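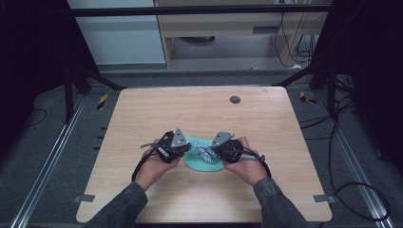
4. Rules for Two-Handed Recording

4.1 Start and end of an episode

The rules in this section were written for the Wisier collection, where a person holds one gripper in each hand and works at a table. They are the result of a review made by two of the authors after the first month of recording. Before the review, each operator decided alone when a recording was complete, and the length of the episodes differed more than the tasks could justify.

An episode begins when both grippers are still and open, and the operator has not yet touched the object. It ends when the object is released and both grippers are again still. We do not allow the operator to press stop while the jaws are closed. If the operator must stop for any reason, the episode is kept but receives the label "interrupted," and it is not used for training without a second check.

4.2 Handling of soft objects

Figure 3 shows a braided rope held between the two grippers over a small cloth. Objects of this type caused most of the disagreement among our reviewers. A rigid block is either in the jaws or out of them, but a rope can be held by one strand only, and from the head view the difference is often hard to see. We therefore adopted the following rules for rope, cloth and similar material.

First, the operator closes the jaws fully on the material and waits for a short moment before lifting. Second, when both grippers hold the same object, neither hand may pull against the other unless the task asks for it, as in tightening a knot. Third, the object stays inside the view of the head camera during the whole contact. An operator who needs to look away, for example to check a cable, should first put the object down.

Re-grasping is permitted. In an earlier draft we had forbidden it, and this was a mistake: operators became slow and unnatural, and several of them used their fingers to help the jaws. The present rule is that a missed grasp is corrected with the gripper — never with the bare hand — and that the correction remains in the recording.

4.3 Table and cables

The table must be the same height for all operators at one site. Only the objects named in the task sheet may lie on it. The gripper cables run from the wrist toward the operator's side and must have enough slack for a full reach to the far edge. They should not cross each other between the hands. A cable which passes over the object makes the episode invalid, even if the task itself was finished correctly.

Floor cables are outside the scope of the data rules but inside the scope of the safety rules of each site, and we ask the site leader to inspect them at the beginning of every shift.

4.4 Review and agreement

To test whether the rules can be applied in the same way by different people, Elie Bataineh and Pauline Wainwright labeled 521 episodes independently. They disagreed on 60 of them. After discussion, 13 episodes remained without agreement, and all of these concerned the question of when a soft object counts as released. We have added a sentence to the rule for this reason: the object is released when no part of it moves together with the jaws.

The version of the rules described here was fixed on September 16, 2021, and has been used without change at both the Prirnelum and Chornovol sites. Sites may add their own rules, but they may not weaken these.

Figure 3. Two-handed handling of a braided rope with hand-held grippers, seen from the head camera.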